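How to make a complaint about a government social media post

Guidance for members of the public, community groups and diaspora associations

This page explains how to complain about a post, image or video published by a government department, an embassy or an official spokesperson on a social media platform. It covers posts made by our own public bodies and posts made by the representatives of other states. It was prepared by the Ilgate Centre for Public Communication and is revised each March.

The guidance does not cover posts by private individuals, political parties or news organisations, for which separate procedures apply. If a post contains a direct threat to a person, contact the police before you do anything else.

Before you start

You will need the following:

– the web address of the post
– a saved copy of the post, including any image or video
– the name of the account and the office it claims to represent
– a short note, in your own words, of what you believe is wrong with it

Allow yourself an hour to gather this material. Complaints that arrive without a saved copy are often closed early, as official accounts may edit or delete a post once it has attracted attention.

Step 1. Save the post

Open the post in a web browser and take a screenshot showing the account name, the text, the image and the time of publication. If the post is part of a thread, save the whole thread. Then copy the web address into a plain document and write beside it the time at which you saved it.

Do not crop or mark the screenshot. If you wish to draw attention to part of an image, make a second copy and mark that one. Junaid Pirzada, who reviews incoming complaints for the Centre, advises keeping both copies in the same folder under clearly different file names.

You may also submit the address to a public web archive. An archived copy carries more weight than a screenshot where the publisher later disputes the wording.

Step 2. Check that the account is official

Many complaints fail at this stage. An account may use the flag, crest and name of a ministry and have no connection with it. Visit the ministry's or embassy's own website and look for a link to the account. A platform's verification mark is helpful but should not be relied upon alone, as the rules for granting it differ between platforms and have changed over time.

If you cannot confirm that the account is official, you may still report it to the platform as a possible impersonation. The remaining steps on this page would not then apply.

Step 3. Decide what kind of complaint you are making

Most complaints fall under one of these headings:

Altered or staged image. The picture has been edited, combined with another or presented as a photograph of an event it does not show.

False statement of fact. The text makes a claim that can be checked against a reliable source and is wrong.

Incitement or abuse. The post encourages hostility towards a group of people, or uses degrading language about them.

Misuse of a public account. The post promotes a party, a candidate or a private interest from an account paid for by the taxpayer. This heading applies to our own public bodies only.

Choose one main heading. You may mention a second in the body of your letter, but a complaint made under every heading at once is difficult to process and is likely to be returned to you.

Please note that strong criticism of a government is not in itself a ground for complaint. A foreign ministry is entitled to express views that many readers will find disagreeable.

Step 4. Write the complaint

Keep the main text to 586 words or fewer, the limit of the Centre's standard form. State in the first sentence which post you are complaining about and under which heading. Set out the facts in the order in which they occurred, and attach your evidence at the end.

Avoid guessing at motives. A sentence such as "The image shows two events that took place in different years" can be checked. A sentence such as "The spokesperson wishes to humiliate us" cannot, and it gives the publisher an easy point to answer.

If you are writing on behalf of an association, say so, and name the person authorised to receive the reply. The Tarnero Residents' Association, whose complaint was handled last year by Olga Insaurralde, attached a one-page letter of authority signed by its officers. That letter is a suitable model for other groups.

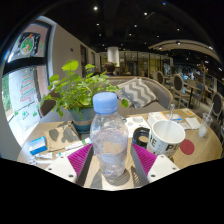

A bottle of water and a potted plant on a round table.

Step 5. Send it to the right place

Complaints about our own public bodies should go first to the department that published the post. It has 10 working days to acknowledge receipt. If you are dissatisfied with the final reply, you may then write to the Centre.

Complaints about the account of a foreign government should be sent to two addresses:

1. The platform, using its own reporting form. Select the category closest to the heading you chose in Step 3, and keep the reference number.

2. Your elected representative, with a request that the matter be passed to the foreign ministry. Members of the public may write to an embassy directly, but embassies are under no duty to reply.

Do not send the same complaint to several representatives. Where a large number of people wish to object to one post, a single letter with a list of signatures is preferred. Letters with more than 200 signatures may be sent to the Centre's Veston office, where Chalerm Prasertsri will arrange for them to be delivered by hand.

Step 6. Keep a record and follow up

Write down each step you take, with the name of anyone you speak to. If you have received no acknowledgement once the period in Step 5 has passed, send a short reminder quoting your reference number. A full reply may take up to 38 working days where a translation is required.

You may speak to the press about your complaint while it is being considered. The Centre asks only that you do not publish the private contact details of officials – this applies to junior staff in particular, who may have had no part in the decision to publish.

Sharing the post while you complain

Where possible, describe the post in words and do not repost it. Each repost carries the material to new readers. If you must show an altered image, place a clear label across it and do not link to the original account.

If the complaint is upheld

The outcome depends on the body concerned. A department may be asked to correct or remove the post and to publish a notice for the same length of time as the original was available. A platform may add a label, restrict the post or take no action. In the case of a foreign government, the foreign ministry may raise the matter with the ambassador, and the content of that conversation is not normally made public.

Help with your complaint

Advice is available in English and Spanish from the Veston and Palma offices between 9.30 am and 4 pm. Enquiries in Spanish should be marked for the attention of Wenceslao Gallardo. Printed copies of the standard form, including a large-type version, can be requested from either office.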